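Subject: Re: [teamphoto-list] Combo prints coming back with cropped borders
Date: Jan 4, 2024

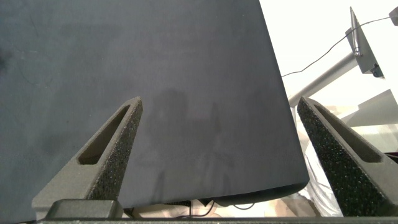 I ran into the same thing in December with the Olholm order, so I can confirm it is a template problem on our end. The lab prints what it receives.

> We uploaded the volleyball set to Vuven last week and the
> proofs have the player's name sliced through at the bottom.
> The individual shot is fine and the team shot is fine. Only
> the combo is wrong. Is the lab trimming too deep, or did the
> template change? We have 302 of these to deliver and I would
> like to avoid printing them twice.

The template changed. The old Skusport combo layout was built at the final print size with no bleed. The current one adds bleed on all four sides, but the name bar stayed where it was, so it now sits inside the trim area. If you batch the files with the old action, the export is scaled up to fit and the bar moves out even further.

What worked for me:

Open the combo template and move the name bar up until it clears the inner guide. Save it under a new name, or the next sync will overwrite it. Turn off "fit to page" in the export settings. Then re-export the combos only. The individual files don't use that layout and can stay as they are.

Order 2 test prints before you release the batch - one with a short name and one with the longest name on the roster. Long names shrink the type but keep the same baseline, so they can look fine on screen and still print too low.

Our job was 1,066 files and the re-export ran overnight without errors. Demchenko templates have had bleed from the start and are not affected.

I have not checked the memory mate or the banner layouts. If someone has, please post the results to the list.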